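Open day demo of towel folding with hand-held grippers: was I watching automation or not?

Home > Community Help > Robots and Automation > Visits and Demos

Posted by drywall_dan, 18 August 2020

I went to the open day at Pirholm with my sister-in-law, who runs a small linen service and is being courted by two different companies about "automated folding." The flyer said robot folding, live, all afternoon. I took the day off for it.

What we got was a person at a table with a gripper in each hand, folding a towel. The grippers had cables on them. The presenter called it "the robot learning stage" and said the folds from that afternoon would go into a set of 200. When I asked when the robot would be folding, he said June. When I asked which June, he laughed and moved on to somebody else.

I don't mind early work being shown. I do mind a flyer that says one thing and a table that says another. Is this a normal thing to show at an open day, and is there anything in it that should affect whether she spends money? The quote she has from Griltura is for a 40 percent deposit, which seems like a lot to me for something we haven't seen run.

6 replies hidden. Showing the 3 marked most useful.

Marisa Bellini

It's a normal thing to show. Whether it's a normal thing to call "robot folding, live" is another matter, and I'd be annoyed too.

The idea is that a person does the job using the same sort of jaws the machine will have, the motion gets recorded, and the recordings are used to train the machine. Doing it with the grippers in your hands is quicker than steering two arms from a joystick. So the work on that table was probably real work. It just tells you very little about the finished product. A person can fold a towel with almost anything. I could do it with salad tongs.

I was at Pirholm the same afternoon and stood near the front. Small table, white board on top, one striped towel with the top end folded back. 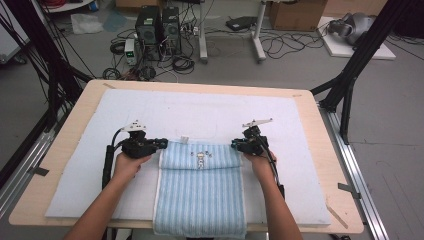
What to look at if she goes to another one of these

1. The item. One pale blue towel with a little cartoon on it is a friendly choice. Ask to see a fitted sheet, or a bath towel that came out of the dryer in a ball. Better yet, bring her own linen in a bag and see what their faces do.

2. The starting position. There were faint lines drawn on the board where the towel goes. Fine for practice, but her towels don't come down the chute lined up to a pencil mark. Ask what happens when one lands crooked.

3. Who picks up after a miss. I never got an answer on this. If a worker has to stand there and fix every bad fold, she's bought a very slow coworker.

4. Time per piece, start to finish, including loading. Don't accept a sped-up video.

As for the deposit, I wouldn't pay it on the strength of a demo like this. Ask for a trial at her place, on her linen, with the money due after.

russo_fan_62

we have a Russo folder at work, the plain old kind with belts, no cameras and no learning. it does flat towels all day long and the only thing that ever goes wrong is the belt. cost less than any of the robot quotes my boss got. just saying

also the sandwiches at Pirholm were good

Tillerman

I'm going to disagree a little with Marisa on point 2. Drawing an outline doesn't have to mean the machine will need one. It could be there so the person starts each recording from a known place, and then they shift it later. Or they could never shift it. You can't tell from watching one fold, so ask, and ask for the answer in writing.

I also think she's too easy on them with "real work." Two hundred folds sounds like plenty when you hear it in a crowded room. I've sat through the Hellident presentation, where they bragged about 431 recordings for hanging up one kind of shirt, and the arm still dropped the shirt while we stood there. They restarted it and told us the lighting was off. I'd want to know how many tries out of 50 come out good enough to send to a customer, with someone from outside the company doing the judging. If a salesperson can't give that figure, there's no product yet, whatever the flyer says.

On the 40 percent, read what it's refundable against. Mine said "delivery," and delivery turned out to mean a crate on the dock, whether or not the thing inside could fold.

drywall_dan (original poster)

Thanks, all. She has asked Griltura for a trial on her own sheets and they're "checking with engineering." I've told her to get a price on the belt kind in the meantime. Will post if we hear back.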